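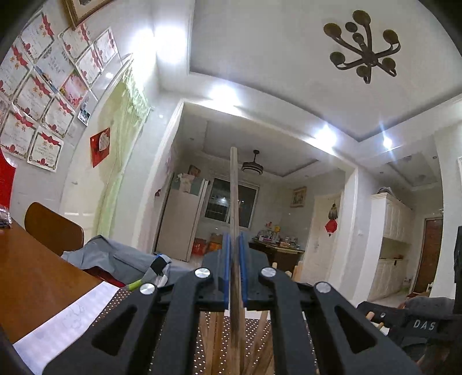 Figure 1. Gripper holding a thin wooden stick between the two blue pads.

Equipment Plan for a Hand-Held Gripper Setup
Project report, submitted 11th June

1. Purpose

The project needs demonstrations of thin-object handling, recorded in ordinary homes, before any arm is purchased. This report covers what equipment to buy, in what order, and what to leave for the next budget period. The department allowed $1,165 for the whole item. Software and computer time are charged elsewhere and do not appear here.

2. Requirements

The task set consists of picking up thin wooden sticks and placing them upright in a cup. A stick presents very little contact area, so pad material and finger alignment matter more than grip force. The tool must also be light enough for one person to use for a full session. Spare pads were treated as a consumable from the start.

3. Options compared

Two suppliers were asked for quotes in April. Brurnon sells a complete gripper with pads fitted. Lelness sells the linkage as a kit, at a lower price, with pads ordered separately. The kit needs around 3 hours of assembly per unit and a set of small drivers the lab does not own. Once drivers and pads were added, the difference in price was too small to justify the extra work.

A third quote, from Shetty, was for a powered gripper only. It was set aside, as it assumes an arm is already on hand.
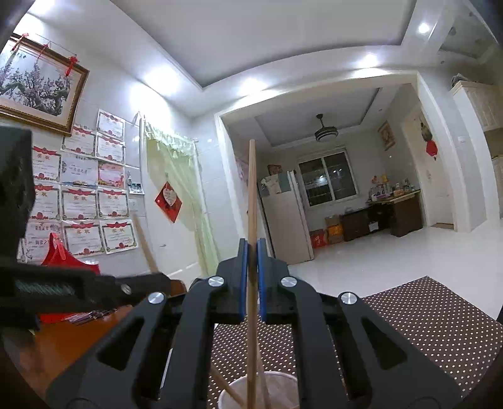 Figure 2. Stick upright in a white cup, held by the gripper. Polka-dot mat at right.

4. Recommended purchase

Two complete grippers from Brurnon — one for each hand — and 10 spare pad sets. Shipping is included in the quote. The remaining money should be kept for replacement screws and linkages, which the supplier sells singly.

Cups, sticks and mats are household items and can be bought locally. We suggest a separate petty cash line for them, as small receipts slowed down our last claim.

5. Deferred items

The arm itself, a Braken bench model, is moved to the next period. Its mounting plate should be ordered together with it, after the bench position is settled. A second set of grippers is also deferred.

6. Open points

Pad wear has not been measured, so the number of spare sets is an estimate. The Brurnon quote expires at the end of the month and will need to be renewed if approval is late. Return terms for opened pad sets are still to be confirmed in writing.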